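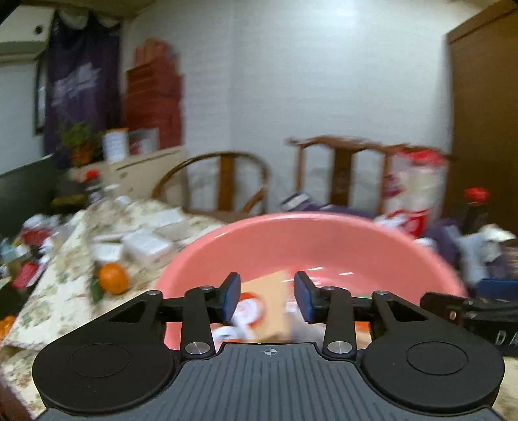 Three weeks with the Zustus hand-held gripper

24 September 2018

I said in May that I would write something up once I had used the Zustus for longer than an afternoon. I have now had it for three weeks, mostly in our front room, mostly picking things up and putting them somewhere else. These are my notes.

What it is

The Zustus is a two-finger gripper you carry in your hands. You squeeze, the fingers close, and the camera on top records what the fingers do. The recordings are then used to teach a robot arm the same job. I bought the basic kit from Suren, who sell it with the software license included for one year. There is a bigger kit with a second gripper, but I only have one job in mind and one person to do it.

Price was 2572 with shipping. The box took nine days to arrive and nothing was missing.

Setting up

The linkage arms come already on the body, held by four silver pivot screws. Mine needed tightening on the second day. The manual tells you to check them but doesn't say how tight, so I went by feel and they have held. The fingertips have blue rubber faces and slide on without tools.

The calibration took me two tries. The first time I had the blinds open and it would not finish. With the blinds closed and the ceiling light on, it went through in a few minutes. After that I left it alone and haven't had to do it again.

Using it

My test job is simple. I have a big pink plastic basin, and things go from the table into the basin or out of it. An orange is easy. Small boxes are easy if you come at them from the narrow side. Paper bags are harder than I expected. The rubber holds the paper well enough, but a bag with not much in it folds when you close on it, and if you grab too low you get two layers and the whole thing turns over. I found that coming straight down over the top edge works best, and slowly.

I did 204 recordings in total. The software threw out 20 of them, nearly all from the first two days when I was moving too fast. It marks the bad ones in red and gives a short reason, usually that it lost track of position. I would have liked a way to look at them again before they are dropped.

What I don't like

It is heavy at the front. After half an hour my wrist wants a rest, and I ended up doing sessions of fifteen minutes with a break in between. Hazem Ragab, who has the older Urkholm model, lent me his for a weekend and it is lighter, but the fingers have more play in them and I got worse results on small items.

The cable is too short. I bought a longer one from El Idrissi and it works fine.

Storage fills up fast. The card that comes in the kit was full before the end of the first week. Buy a bigger one with your order.

Support

I wrote to Suren twice. The first question, about the calibration, was answered the next morning. The second was about spare fingertips and took six days. They do sell them, in pairs, but they are not listed on the site - you have to ask. The rubber is rated for 3000 closes, according to the leaflet. Mine still look fine.

Would I buy it again

Yes, at this price, for this kind of work. If you only want to try the idea out, see if you can borrow one first. I still have to run my recordings on an arm, and I won't have access to one until next month. I will post the results when I have them, including the bags.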